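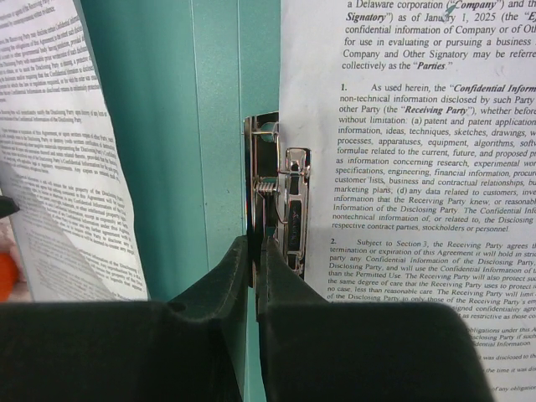 Plorker Desk Items

Plorker is a small collection of notes and pictures of ordinary things on a table: folders, papers, plates and cutlery. This README explains what is inside and how the items are named. Please read it before you open an issue.

Contents

The collection has 1595 pictures in 88 sets. One set is one arrangement of a table. The sets are divided into 3 groups:

paper: folders, binders, printed sheets
meal: placemat, plate, fork, spoon
mixed: things from both groups on the same table

Naming of items

In the first version we used "binder" and "folder" for the same thing, and this made the search difficult. Now every teal cover with a metal clip on the spine has the label folder_clip, open or closed. The clip has its own label, clip_lever, when the lever can be seen well. The sheets are labeled sheet_text. We do not label what the text says.

For the meal group, the label plate_divided is only for plates with a divided surface. Fork and spoon are separate labels, and the side of the plate is written in the notes field.

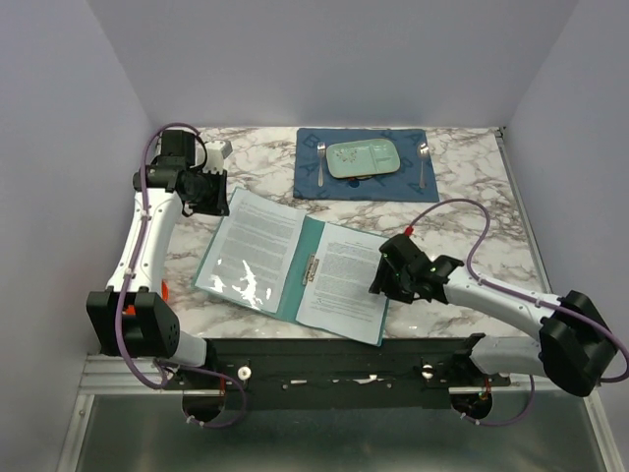 Mixed group: open folder in front of a place setting, fork on the left and spoon on the right.

Known problems

Glare on the paper. Some sheets are too bright to read in part. We kept them.
Marble pattern. The gray and brown veins of the table can confuse simple edge detection.
Up to 5 sets still have the old label "binder". The Skostirora list is the correct one if the two do not agree.

Changes

April: the Barrera sets were moved from paper to mixed. The set numbers stay the same.

Questions about labels can go to the Zarkham tracker. We read it every Wednesday. Please write the set number in the title.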